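The 1000-Piece Problem

2025-12-23

Every December I announce that I am going to do a jigsaw puzzle, and every December people who love me find something to do in another room. This year's is a harbor at dusk. A thousand pieces, of which I would put nine hundred down as water, and the rest as slightly darker water.

I bought it at the thrift store in Leronstead for 2 dollars, with the lid held on by a rubber band and the words "ALL HERE I THINK" written across the side in ballpoint. I have thought a lot about that "I think." It's the kind of thing you write when you counted to six hundred, got a phone call, and decided to trust in the basic goodness of the universe. I paid anyway. I have bought cars on less.

My method, if you want to call it that, comes from my uncle, Maximiliano Vallejo, who did puzzles the way other men did taxes. Edges first. Then anything with writing on it. Then buildings, then boats, then sky, and water last of all, by which point you were supposed to have built up some character. He kept the lid face down the whole time. Looking at the lid was for people who read the last page of a mystery in the store. I look at the lid constantly. I have it propped against the toaster and I consult it like a doctor consulting an X-ray, with the same frown and a good deal less training. 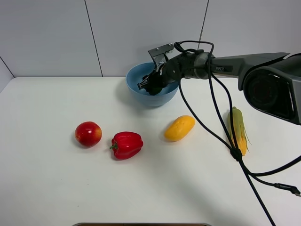 The edges took me four evenings. This is a long time for edges. Part of the trouble is that I kept finding pieces with one flat side that were clearly edges and clearly belonged to nobody, and I built a small sad row of them by the salt shaker. Then on the fourth night I figured out I had the whole left side in upside down. Dusk, in my defense, looks very much like itself in a mirror.

With the left side turned over, the orphans by the salt shaker all found homes in ten minutes, and I was unbearable to live with until bedtime.

Something should be said here about the boats. There are 7 of them on the lid, and I can find most of one. It's called the Mirnano, or possibly that's the harbor, or the company that painted the boat. I have the M, the I, and a stretch that could be the rest of it or could be rigging. My wife, who does not do puzzles and wants that on the record, walked past with a laundry basket on her hip, picked up a piece without stopping, pressed it into the hull, and kept going. She has done this three times now. I've asked her to either join in or stop, and she says she isn't doing the puzzle, she's just tidying.

I also went online, which I don't recommend. There's a puzzle message board where a person signing off as Echevarría has finished 2341 puzzles and keeps a list of them, with start times. I read it for an hour. Most entries say things like "pleasant, some false fits." One just says "goats, never again." I would read a whole book about the goats. But the general feeling over there is that a thousand pieces is what you do while you're waiting for your real puzzle to come in the mail, and I closed the laptop feeling like a man who'd brought a kite to an airport.

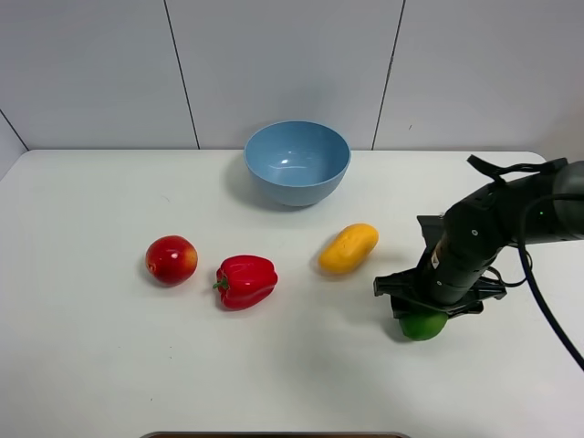
Blue bowl, with produce on the table.

Back to the water. The advice on the board is to sort by shape once color lets you down, and color let me down around the second evening. So I now have the two-knobs-two-holes pile, the three-knobs pile, and the pile I call "other," which is larger than both and contains my hopes. You pick a spot. You try every piece in the pile. You do this with your mind mostly off, like shelling peas, and then one drops in and you feel a jolt of joy completely out of line with what has happened, which is that some gray is now next to some other gray.

I have tried to explain the jolt to people. I explained it at a holiday party to a very patient man from my wife's office, and I watched him work out the distance to the cheese.

The false fits are what get you. A false fit goes in fine. It sits flat, the gray matches, you build out from it for half an hour, and only then does everything nearby start to lean. By then you've got forty pieces riding on a lie. The only cure is to pull the lot and start over from the last thing you're sure of, and at this stage that's the M in Mirnano.
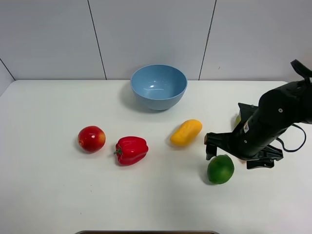 Meals have become the real sticking point. The puzzle has had our kitchen table since the first week of the month, and I'd promised it would be off by the time the relatives came. We have been eating on the couch, off our knees, like students. I suggested slipping a board under it and sliding the whole thing beneath the bed, and I was asked whether I had ever seen under the bed. What I wouldn't give for a clear stretch of white tabletop like that one, where four fruits and vegetables and a blue bowl can spread out all they please and not one of them has to share with a harbor. Our own bowl lives on top of the fridge for now, and the onions are on the stairs.

My sister arrives tomorrow with her two boys and a dog called Canolis, who was named by the boys and spelled by the boys, and who eats cardboard. He ate most of a calendar last year. I mentioned this over breakfast in what I thought was a light tone -- could the dog maybe be kept to the front of the house -- and got the look.

So tonight is the night. I've got coffee on, the lamp from the hall, and the lid against the toaster. By my reckoning there's a patch of open water left the size of a dinner plate, and the "other" pile looks a little thin to fill it. I'm not going to count. If the pieces run out before the hole does, I'll know what that "I think" was about, and the dog can have the rest.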